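Food Service and Dining Area Inspection
Stuvosia Community Hall, Nustport
Checklist with comments
Inspection date: January 1, 2024
Inspected by: Reijo Lindqvist
Kitchen operator: Ruotsalainen Catering
Floor area covered: 2,558 square feet (kitchen, dish room, dry store, dining room, rear corridor)

Ratings used: OK, Fix, Fix before next service, Not checked.

Section A. Entry and exits

A1. Main doors open fully and latch. OK.
Left leaf drags on the mat when the mat is pushed up against the sill. Mat was moved back during the visit.

A2. Exit signs lit. Fix.
Sign over the rear corridor door is lit on one side only. The test button works, so the battery is good. Replace the lamp strip.

A3. Rear corridor clear for its full width. Fix before next service.
Two stacks of folding chairs and a rolled carpet along the east wall. Same comment as last time. The chairs have a place under the stage and should go back there after each event. The carpet has no place. Decide on one or get rid of it.

A4. Outside steps and handrail. OK.
Rail is tight. Grit bin is half full. Nosing strip on the second step is lifting at one end but is not yet a trip point. Look at it again in March.

A5. Occupancy notice posted. OK.

Section B. Fire and electrical

B1. Extinguishers in place, charged, tagged. OK.
Kitchen, stage and lobby units all read in the green. The lobby tag is hard to read and should be rewritten at the next service.

B2. Fire blanket by the range. Fix.
Blanket is there but a knife rack has been hung over the pull tabs. Move the rack.

B3. Hood and filters. Fix before next service.
Grease on the lower edge of the filters and in the drip tray. The cleaning log has no entries for the last two months. Either the filters were not cleaned or the log was not filled in. Ruotsalainen to confirm which, in writing.

B4. Outlets near sinks have ground fault protection. OK.
All tripped and reset.

B5. Cords and plugs. Fix.
Coffee urn cord has tape on it near the plug. Take the urn out of use until the cord is replaced. The spare urn is fine. An extension cord was running to the warming cabinet. Permanent equipment needs a permanent outlet. The quote from Odov Electric covers this and has been waiting for a signature.

B6. Electrical panel accessible. OK.
Tape line on the floor is being respected. Circuits 5 and 6 have no label.

Section C. Kitchen

C1. Hand sink stocked and free. Fix.
Soap and towels present. A colander was sitting in the basin. The hand sink is for hands only.

C2. Hot water at hand sink. OK.

C3. Refrigerator temperature. OK.
Thermometer on the middle shelf read 38 degrees. The door gasket has a small tear in the bottom corner. It still seals.

C4. Freezer. OK.
Frost on the back wall is getting thick. Defrost when stock is low.

C5. Raw and ready-to-eat foods kept apart. OK.
Raw items on the bottom shelf in lidded tubs.

C6. Date labels. Fix.
Several tubs had a day written on them but no date. Write the full date the tub was filled. One open carton of cream had no label and was thrown out during the visit.

C7. Cutting boards. Fix.
The green board is scored too deep to clean well. Replace it. Others are fine for now.

C8. Floor drains. OK.
Grate by the dish machine rocks when stepped on. Needs a screw.

C9. Gas shutoff marked and reachable. OK.

Section D. Dish room

D1. Machine reaches rinse temperature. OK.
Test strip turned on the first cycle.

D2. Chemicals labeled and stored low. Fix.
One spray bottle with blue liquid and no label. Emptied. Get new labels from the office, not masking tape.

D3. Air drying. OK.
Racks are stacked with space between them.

D4. Floor mat. Fix.
Corner has curled. Trim or replace.

Section E. Dry store

E1. Food off the floor. OK.
Lowest shelf clears the floor by 8 inches.

E2. Signs of pests. OK.
No droppings or gnaw marks. Bait stations in place and numbered. Door sweep is new and fits well.

E3. Shelf loading. Fix.
The top shelf on the north side is bowing under the canned tomatoes. Move the cans down and keep paper goods on top.

E4. Disposable tableware kept covered. Fix.
Cups are in closed sleeves. The carton of 1,000 napkins was open and set under the pipe run, where there is old staining on the ceiling. Move it and close the flaps. Once a sleeve of plates or bowls is opened, fold it shut or put it in a lidded bin.

Section F. Dining room

F1. Tables stable, locks engaged. Fix before next service.
The table nearest the stage has a leg lock that does not catch. It was tagged and folded flat. Do not put it out again until the lock has been changed.

F2. Chairs. OK.
Loose glides on several of the older chairs. A bag of spares is in the stage cupboard.

F3. Aisles between tables. OK.
Narrowest aisle measured 48 inches.

F4. Table coverings. OK.
Cloths are to hang short enough that they do not catch a foot or a stroller wheel. Where a cloth is too long, fold it under at the ends and clip it. Cloths that get wiped between sittings need to be wiped with sanitizer and left for the time on the label, then dried.

F5. Bowls and plates set out ahead of service. OK.
Do not set out until close to serving time. Anything left over on a table after guests have been seated goes in the trash if it is single use, or back through the machine if it is not. Do not return it to the store. Check the inside of each bowl as it is put down and pull any with specks, creases or a soft base.

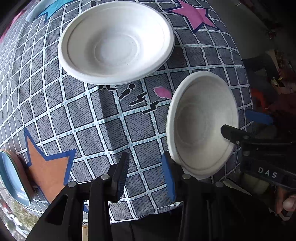
F6. Condiments. Fix.
Open sugar bowls are to be replaced with packets or pour-top jars. Mustard and ketchup bottles were clean at the neck.

F7. High chairs. Fix.
Strap missing on one. Take it out of use.

F8. Lighting. OK.
One tube flickers above the serving hatch.

F9. Spill kit. OK.
Behind the hatch door. Wet floor sign was in the dish room and has been put back with the kit.

Section G. Records

G1. Food handler cards on file. OK.

G2. Allergen sheet posted at the hatch. Fix.
The sheet is from an old menu. Print a new one for each menu and date it.

G3. First aid kit. Fix.
No burn dressings. Two eye wash bottles past their date.

G4. Accident book. OK.
One entry since the last visit, a minor cut, written up properly.

G5. Roof access and stage rigging. Not checked.
Key was not on site. To be covered on the March visit.

Items to close before next service: A3, B3, F1.
All other Fix items to be closed by the March visit. Send photos or receipts to the hall office with the item number written on them.

R. Lindqvist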